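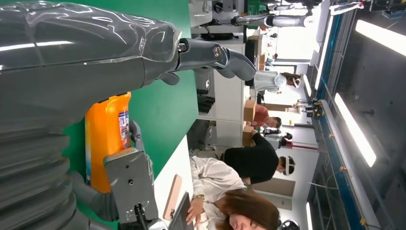

24 November 2025

Good day on the seat allocation model for Fasesier. Got the Wunlow winter schedule loaded (all 31 routes, finally!) and the rerun took 19 minutes, down from well over an hour. Very happy with that.

The February load factors look much more sensible now. The Plodov route was the odd one out – it had 145 seats per flight on a plane that doesn't carry that many. Old aircraft code, fixed in the lookup table.

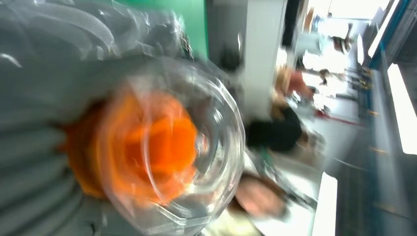

Also tried the Boström demand curve with 1000 draws per flight. Lovely smooth results on the holiday routes, still lumpy midweek. Might be the charter bookings getting counted twice, so check those first tomorrow.

Saved under winter_v2. Please don't overwrite v1 yet, I want to compare the cancellations.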